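Strawberries in a raised bed, all leaf and tiny fruit — feed or start again?

Posted in Fruit & Veg, Girurton Gardeners' Help. 1,256 views

Chaminda Haque

Third year with the same plants, in a raised bed along the south wall, 22 of them. First summer brilliant. Second one ok. This year masses of leaf, loads of runners, hardly any berries and most no bigger than a marble. Soil is bagged compost from Kuvwood, topped up every February. Fed them with the same stuff I use on the lawn, every fortnight from April.

Watering is by can, evenings mostly. Slugs not too bad. Got straw down. Variety is supposed to be Samir but the labels went missing so could be anything really.

Do I change the feed or are they just old? Dont want to rip them out if there's another year in them. Also is it worth keeping the runners, there's dozens.

Ashraf Hamdy

Lawn feed is your problem. It's nearly all nitrogen, so you get leaves. Stop that now. Tomato feed instead, from when the first flowers show until you've finished picking, every week or ten days. Nothing after that except a bit of compost in autumn.

Second thing, runners. Cut them off as they appear while the plants are fruiting, they take a lot out of the parent. Once picking's over let a few go, one or two per plant, and peg the first little plantlet on each into a small pot of compost with a bent bit of wire. Leave it joined on until it's rooted, four to six weeks, then snip. Only take them from plants that cropped well and look clean. Anything with crinkled or yellow blotchy leaves, don't — could be virus and you'd just be passing it on. 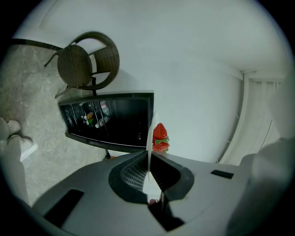

Sorry to butt in, Chaminda again, does it matter if the new ones go back in the same bed? Only got the one sunny spot.

Ashraf Hamdy

Better not. Same soil for years builds up root trouble. If you've no choice, dig out the top foot, put it on the flower beds and refill with fresh. Or grow them in big pots for a year while the bed has beans or salad in it. Pots dry out quick mind you, you'll be watering every day in July.

Three years is normal for a bed, four if you're lucky. I'd keep yours one more summer on the right feed and bring the young ones on alongside. Cut the old leaves back to a few inches after the last pick, mind the crowns, and clear the straw out too.

plotlady_ondon

just buy new ones, they're cheap enough. bare root in autumn. mine went in late and still fruited

also pick them with the stalk on, keep better in the fridge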